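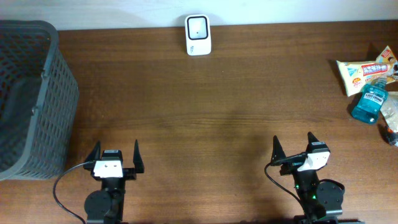
Week 5: Wood grain and how to read it

Welcome back, everyone! This is the week I look forward to all term, because once you can read grain you will never walk past a table, a fence or a church door the same way again. Bring your hand lens and your offcuts.

What grain means

People use the word for at least three things: the direction the fibres run, the pattern on the surface, and the feel of the wood under a blade. For this course, say "grain direction" when you mean the fibres and "figure" when you mean the pattern. Perihan Güneş will be marking the short answers and she is strict on this one.

Fibres mostly run up the trunk. Think of a fistful of drinking straws. Cut across them and you see open ends (end grain). Cut along them and you see the sides (long grain). Nearly everything else this week follows from those straws, and I love how far such a simple picture gets you!

Flat sawn and quarter sawn

A flat-sawn board is cut so the growth rings meet the wide face at a low angle. You get arches and long loops, often called cathedrals. A quarter-sawn board has its rings close to upright when you look at the end, and the face shows fairly straight, even lines. In oak you also get ray fleck, those silvery ribbons that catch the light as you tilt the board. Do tilt it. Colour and figure can change a lot as you move around a piece, so look from both ends before you write anything down.

Why boards move

Wood takes up moisture from the air and gives it back. It swells and shrinks across the grain far more than along it, and a flat-sawn board moves more across its width than a quarter-sawn one of the same timber. A solid top screwed down hard to its frame may split in a dry winter. Slotted holes or wooden buttons let it travel.

Exercise for the workshop

Take 6 offcuts from the Marnmont tray. For each one, sketch the end grain first, then guess what the face will look like before you turn it over. Mark the planing direction in pencil, take one light pass, and note whether it cut cleanly or tore. If it tore, turn the board around and try again. Aiguo Xiao will be at the bench to help with plane set-up, and he has a beautiful piece of rippled sycamore you should ask to see.

Reading

Course reader, the chapter on conversion and seasoning. Skip the kiln tables for now; we need them in week 6.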